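Notes from the Grazing and Growing Mediation Group

Dear neighbors,

It has been a long dry summer in the Drindberg valley, and I know plenty of you have been wondering what became of the talks over the cattle route, so I'm going to take my time and tell you where things stand (put the kettle on if you like!). As most of you will remember, the trouble started up again in August, when the upper pasture gave out early and the herds came down the Ehlers side well before the beans and squash were in. Two fields were trampled, a fence was cut, and some things were said at the crossroads that I think both sides would be glad to take back.

The county asked Kenza Ragab to bring people together, and she has been very patient with all of us. She started by meeting the herding families and the farming families separately, and only then put everyone in one room. We had 8 hours of talk spread over two evenings, and I won't pretend it was all friendly, but folks stayed to the end and a draft is now on paper.

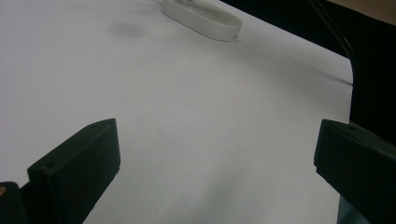
Who pays if cattle get into a field before harvest?

Under the draft, the owner of the herd pays for the lost crop, at a price set by one farmer and one herder who walk the field together within six days. If the herd was on the marked route and the fence along it had been left down, the cost is split evenly between the two of them.

That part took the longest to write, as you might guess. Nicanor Collado spoke for the farmers along the creek and wanted the full cost to fall on the herd owner every time. Roel Boersma, whose family has moved cattle through here since his grandfather's day, felt that a herder who keeps to the route should not be paying for a fence he doesn't own. They went back and forth on it until very late, and I was pleased to see them still chatting out by the trucks afterward.

The route itself would run from the Varkier ford to the old Lolline sheds, staying east of the creek the whole way. The county has offered $700 toward posts and paint for marking it, which won't cover everything but is a good start, and Mio Iwasaki has kindly said she will lend her post driver to whoever gets the job. Water is still a sore point! The herders want a second trough near the sheds, and the farmers are worried about what that does to the well in a dry year, so Kazue Tsuji is going to bring the well records along to the next meeting and we'll look at them together before anybody digs in their heels.
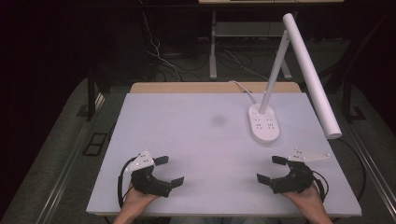 What happens next

The draft goes to the county board once both sides have read it through at home. Paper copies are at the feed store and the library, and Kenza can read it over the phone to anyone who would find that easier. Please write your remarks in the margins and hand your copy back to her, even if all you want to say is that you're happy with it.

The next meeting is at the grange hall at 6 p.m., and the date will go up on the door as soon as the board has answered us. Supper is potluck again, and if you took home a blue casserole dish last time, Kazue would love to have it back.

You are receiving this newsletter because you signed up at a meeting or on our website. To stop getting it, use the unsubscribe link at the bottom of the email.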